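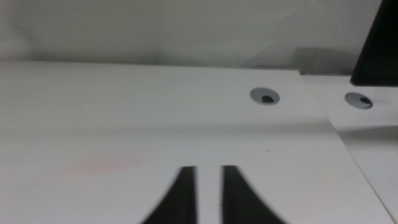 Music > Interviews > Brorkuvard

Sep 4, 2021

6 min read

I'd been trying to get Paloma Pennington on the phone since June, and when she finally picks up she's in her car outside a hardware store, eating crackers. "I've got loads of time," she says. "I'm waiting on a guy to cut me some dowels." The dowels are for a lap harp. She's fixing it up between band practices and she'd like me to know it is not going well.

If you haven't come across Brorkuvard yet, I'm a little jealous of you. They're a four-piece from Tucson and their second album, Santoso, has hardly left my kitchen speaker all summer. Paloma sings and plays pump organ, Braulio Arellano plays bass (and a very battered requinto), Ilham Chraibi is on violin, and Wael El Ouafi drums, mostly with brushes, mostly quietly, until he doesn't. The first record was all slow songs. This one has a polka on it!

"It isn't a polka," Paloma says when I bring it up. "Braulio says it's a polka. It's in two and it's fast, that's all. Okay, it's kind of a polka."

The song is "Muveck," and it's the one people shout for now. She wrote it in the back of a van outside Las Cruces, with the heater broken and everyone else asleep. There wasn't a guitar in reach so she sang it into her phone over the noise of the road, and you can still hear a bit of that recording at the start of the track, under the organ.

"I wanted to do the whole vocal over, properly, with the good microphone. I did 21 takes. I have them all on a drive someplace. And Khadija kept saying, sure, do another one, and then at the end of the day she played me take two and I just went and sat in the yard."

Khadija is Khadija El Fassi, who produced the album and whom Paloma talks about the way some people talk about a great swim coach. They made most of it at Selura, the studio Khadija runs out of a former tire shop. It has one big room, a smaller room full of coats, and a piano that she won't let anyone tune above a certain point for fear of the strings going.

I got Braulio on the line a few days later, and he remembers the sessions as a lot of standing around in socks. "The floor's concrete and it's loud, so no shoes. My feet were freezing. You listen to 'Half a Mile of Rope' and that's a man playing bass with no feeling in his toes." He thinks it's his best playing on the record. So do I, for what it's worth - that slide down at the end of the second verse gets me every time.

What I really wanted to ask about was the harmonies, which are new. On the first album Paloma sang alone. On Santoso, Ilham is there on nearly everything, a little behind the beat and a little lower than you expect.

"She'd always sung along in rehearsal, off mic," Paloma says. "I think she assumed we couldn't hear her. Then one night the violin had a peg slipping and she had to stop playing, and she just sang the violin part. Words and all, she made up words. I said, well, that's going on the record."

Did Ilham need persuading?

"Oh, for weeks. She made us turn the lights off."

The band paid for it themselves. They pressed 400 copies on vinyl, all gone now, and they've ordered 1000 more that are stuck in line at the plant behind everybody else's. Paloma checks the order page every morning with her coffee. She's tried calling too, and has gotten friendly with the person who answers, who is also in a band and sent her a link. ("They're good! Very heavy. I bought a shirt.")

We talk for a while about the year they couldn't play. Wael moved back in with his parents and practiced on a stack of phone books in the garage. Paloma taught organ to two kids over video and says the delay made it close to impossible, since she'd nod at the downbeat and they'd come in on the three. She wrote very little. A lot of people have told me they wrote a whole album in that stretch, and I tell her it's nice to hear from somebody who didn't.

"I watched a lot of diving," she says. "Old competitions. I know so much about diving now."

Their first show back was on a friend's patio, with a borrowed PA and a dog that barked through every brush solo. She'd forgotten her own lyrics to the opening song and had to ask Ilham for the second line, in front of everyone. Ilham gave her the third line by mistake, so they skipped the second and kept going. They still play it that way.

There are a few more dates this fall, small rooms mostly, and she's hoping to have the lap harp along for at least one song. I ask which one. There's a pause and some cracker noise.

"It'd have to be one in G," she says. "It only has about a G left in it. Hang on, he's waving at me, I think my dowels are done."

Santoso is out now. The second vinyl pressing will ship when it ships.

Get new interviews in your inbox every other week. Enter your email to subscribe. You can unsubscribe at any time.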